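Atelier Gavametti cherche une personne pour la préparation des trousses et l'aide aux devoirs (et des familles pour essayer le matériel)

Ce site utilise des cookies pour mesurer sa fréquentation. En poursuivant votre visite, vous acceptez leur utilisation. Accepter / Refuser / Paramétrer

Temps partiel, de juin à la rentrée, avec possibilité de continuer ensuite.

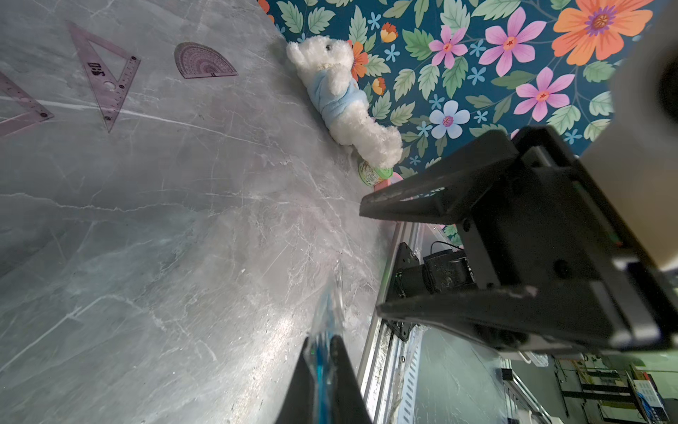 L'atelier Gavametti prépare des trousses de géométrie et de dessin pour les enfants de l'école primaire et du début du collège. Nous les prêtons aux familles du quartier Ocampo pour l'année scolaire, et nous recevons aussi les enfants l'après-midi pour leurs devoirs. Dans une trousse on met toujours des instruments transparents, comme les deux équerres et le rapporteur en plastique violacé posés sur la table marbrée, car l'enfant doit pouvoir lire les traits de son cahier à travers. Les plus petits viennent souvent avec une peluche, et un ours blanc en pull bleu clair a toute sa place au bord de la table, contre les fleurs. Nous demandons seulement que la peluche ne soit pas couchée sur le cahier pendant qu'on mesure.

Le poste

La personne travaillera avec Janaína Mendonça, responsable de l'atelier, et avec Sebastião Queiroz pour la partie du stock. L'année passée nous avons prêté 728 trousses. Au retour, chaque trousse doit être ouverte, vérifiée et complétée avant de repartir, et c'est la plus grande partie du travail de l'été.

Les tâches principales :

- contrôler les règles, équerres et rapporteurs, et retirer ceux dont les graduations sont effacées ou dont le bord est abîmé ;
- nettoyer le plastique à l'eau tiède et au savon doux, jamais à l'alcool, qui enlève les chiffres ;
- remplir les trousses selon la fiche de la classe ;
- noter dans le cahier ce qui manque et le transmettre à Sebastião avant 17 heures ;
- recevoir les enfants l'après-midi, par petits groupes, et les aider à tracer, mesurer et reporter un angle ;
- ranger les tables à la fin, et remettre les objets oubliés dans la caisse de l'entrée.

Le contrat est de 74 heures par mois. Les horaires sont à discuter, mais la présence entre 14 heures et 17 heures est nécessaire quand il y a les enfants. Le matin peut être organisé plus librement. La salle se trouve au 2, passage Naken, au rez-de-chaussée. Elle est claire mais petite, et il fait assez chaud en juillet, nous préférons le dire avant.

Le profil souhaité

Nous ne demandons pas de diplôme particulier. Il faut aimer le travail soigneux et un peu répétitif, et savoir expliquer la même chose plusieurs fois sans perdre la patience. Il faut aussi être à l'aise avec la géométrie de l'école : savoir placer le centre du rapporteur sur le sommet de l'angle, choisir la bonne des deux séries de chiffres quand le modèle en porte deux, tracer une perpendiculaire à l'équerre. Si vous avez oublié, Nivaldo Assunção vous montrera pendant la première semaine.

Le français est la langue de travail. Le portugais est bienvenu, puisque beaucoup de parents le parlent à la maison, mais ce n'est pas une condition. Les candidatures de personnes gauchères nous intéressent aussi, pour une raison pratique : nous avons plusieurs enfants gauchers et personne dans l'équipe ne sait bien leur montrer comment tenir l'équerre.

Familles participantes

En même temps, nous cherchons 60 familles qui accepteraient d'essayer à la maison la nouvelle trousse Stasberg. L'essai dure tout le mois de juin. L'enfant utilise le matériel pour ses devoirs habituels, sur la table où il travaille d'ordinaire, que ce soit dans la cuisine, au salon ou dans sa chambre. Un parent remplit une feuille à la fin de chaque semaine. Les questions sont simples : est-ce que les chiffres se lisent bien, est-ce que l'instrument glisse, est-ce que l'enfant le range lui-même. Le matériel reste à la famille après l'essai. L'enfant doit avoir entre huit et douze ans et être d'accord pour participer, nous y tenons beaucoup.

Pour répondre

Pour le poste, merci d'envoyer une lettre courte et un curriculum vitae à l'attention de Janaína Mendonça, par courrier ou déposés à l'atelier. Pour l'essai, il faut s'adresser à Jeferson Honorato, qui tient la liste et qui peut vous donner la feuille à l'avance si vous voulez la lire. Les entretiens auront lieu sur place, avec Janaína et Alcides Magalhães. Ils durent une demi-heure et comprennent un petit exercice de contrôle sur une trousse revenue de prêt.

Toutes les candidatures reçoivent une réponse, également quand elle est négative.

Recevez nos annonces par courriel : inscrivez-vous à la lettre de l'atelier. Votre adresse ne sera pas transmise à des tiers. Désinscription possible à tout moment.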